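Drernereck, 7. März 2022 – Ich freu mich so, dass es losgeht: Unsere Babylinie Jerel ist da! Der ärmellose Strampler ist cremefarben, hat braune Paspeln und vorne einen Bären mit blauem Näschen.
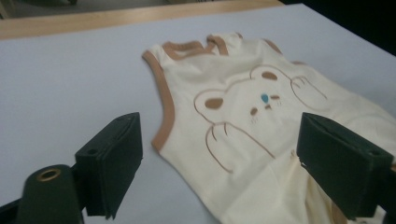
Genäht haben wir zum Start 119 Stück, alle in unserer kleinen Werkstatt (ja, das waren lange Abende).

Dazu gibt's die Stofftasche Meng mit hellbraunen Henkeln. Die darf ruhig knittern!
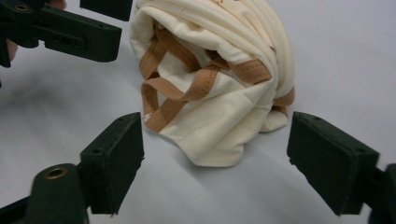

Wo kann man das alles kaufen? Ab sofort im Laden Ovthorpe und ab August auch online.

Das Bärchen hat Weidong Xiong gezeichnet, nach mehr als 1000 Skizzen.
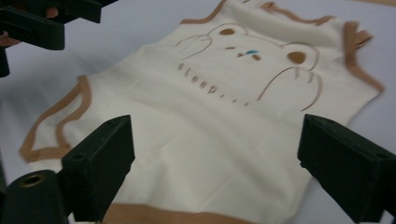 ## Pressekontakt

Muster schicke ich gern zu, bitte kurz im Laden melden.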